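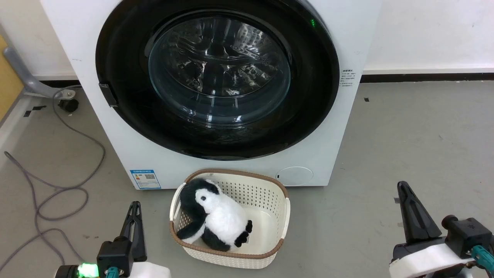 완구·침구 위탁세탁 시범사업의 2차 보고 기간 업무는 세탁 공정의 표준화와 접수품 분류 기준의 확정에 집중되었다. 1차 보고에서 지적된 사항은 접수품이 분류 없이 세탁기에 투입되어 봉제완구의 털 뭉침과 봉제선 터짐이 반복된다는 점이었다. 이에 따라 봉제완구는 의류 및 침구와 분리하여 단독 바구니로 접수하도록 절차를 변경하였다. 드럼세탁기 바로 앞 바닥에 놓인 크림색 타공 바구니와 그 안의 펭귄 인형이 변경된 접수 단위에 해당하며, 배가 흰 털로 되어 있고 머리와 날개가 검은 이러한 품목은 이염 위험 등급을 '상'으로 분류한다. 바구니는 측면이 격자형으로 뚫린 제품으로 통일하였다. 밀폐형 용기는 세탁 전 대기 시간이 길어질 경우 습기가 남는 문제가 있어 사용을 중단하였다.

1. 사업 개요
사업명: Grenura 위탁세탁 시범사업
수행 장소: Grerngate 1층 세탁실
보고 책임: Gladys Kirui
현장 운영: Lwazi Oosthuizen
작성일: 2020년 11월 8일
본 보고서는 4월 착수 이후의 누적 실적과 보고 기간 중 변경 사항을 대상으로 한다. 예산 집행 내역은 별도 서식으로 제출한다.

2. 처리 실적
누적 접수 건수는 647건이며, 이 중 515건이 세탁, 건조, 검수를 모두 마치고 반환되었다. 나머지는 건조 대기, 재세탁, 수선 의뢰 또는 반환 일정 조율 단계에 있다. 봉제완구로 분류된 접수는 111건이다. 완구의 비중은 착수 시 예상보다 높았고, 건조 소요 시간이 길어 전체 공정의 병목으로 작용하고 있다. 협약서상의 연간 처리 목표는 2,000건으로, 현재 속도로는 달성이 어렵다. 목표 조정에 관한 의견은 6항에 기술한다.

3. 세탁 공정
3.1 투입 전 점검
세탁기 사용 전에 드럼 내부가 비어 있는지 확인한다. 타공면과 리브 사이에 실밥이나 충전재가 끼어 있으면 손으로 제거한다. 도어 고무 패킹의 안쪽 주름은 마른 천으로 닦는다. 점검자는 작업 일지에 서명한다.
3.2 봉제완구
봉제선과 눈, 단추 등 부착물을 먼저 검사한다. 부착물이 흔들리는 품목은 수선 담당에게 넘기고 세탁하지 않는다. 이상이 없는 품목은 세탁망에 한 점씩 넣어 찬물 울 코스로 세탁하며, 탈수는 최저 단계로 설정한다. 흑백 배색 품목에는 이염 방지 시트를 함께 넣는다. 세제는 Wullo 중성 액체세제를 사용하고 섬유유연제는 투입하지 않는다.
3.3 침구
홑이불과 베갯잇은 표준 코스로 처리한다. 충전재가 있는 이불은 부피가 드럼 용적의 3분의 2를 넘으면 접수를 거절하고 외부 업체를 안내한다. 보고 기간 중 거절 사유에 대한 문의가 여러 차례 있어 접수대 안내문을 수정하였다.
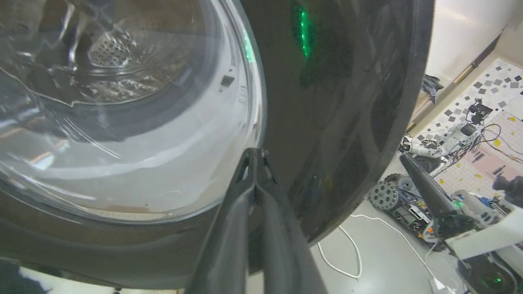 3.4 세탁 종료 후 처리
종료 표시를 확인하고 도어 잠금이 풀린 뒤 세탁물을 꺼낸다. 잠금 해제 전에 도어를 당기는 행위는 금지한다. 꺼낸 세탁물은 접수 때와 같은 번호의 바구니에 담아 건조 구역으로 옮긴다. 도어는 다음 투입 시까지 조금 열어 두어 드럼과 패킹을 환기한다. 종전에는 마지막 세탁 후 도어를 닫고 퇴실하였으며, 패킹 하단의 냄새가 1차 보고 기간에 두 차례 기록되었다. 절차 변경 이후 같은 내용의 기록은 없다.

4. 설비 유지관리
하부 배수 필터는 매주 마지막 작업일에 청소한다. 청소 전에 잔수를 빼고, 필터 덮개 아래에 얕은 받침을 둔다. 완구 충전재로 보이는 섬유가 필터에서 반복 검출되어 세탁망의 규격을 촘촘한 것으로 교체하였다. 급수 호스 연결부와 수평 상태는 Jadoon 설비팀이 점검하였고, 수평 조절 다리 한 곳을 재조정하였다. 부품 교체는 없었다.

5. 미결 사항
가. 건조 구역의 평건조대가 부족하다. 봉제완구는 눕혀서 건조하므로 옷걸이형 건조대로 대체할 수 없다.
나. 수선 의뢰 품목의 반환 기한이 정해져 있지 않다. 접수증에 예상 반환일을 기재하는 방안을 검토 중이다.
다. 바구니 번호표가 세탁실 습기로 떨어지는 사례가 있다. 끈으로 묶는 방식의 번호표를 시험 적용하고 있으며, 결과는 다음 보고에 포함한다.

6. 다음 기간 계획 및 요청
평건조대 2대의 추가 구입을 요청한다. 소요액은 소모품비 잔액 범위 안에 있으나 비목 변경 승인이 필요하다. 연간 처리 목표는 건수 대신 중량과 품목군을 병기하는 방식으로 조정할 것을 제안한다. 완구 한 점과 이불 한 채가 동일하게 1건으로 집계되는 현행 방식으로는 세탁기 가동 시간을 산정할 수 없다. 조정안의 산출 근거는 Lwazi Oosthuizen이 작업 일지를 기준으로 작성하여 비목 변경 신청서와 함께 제출한다.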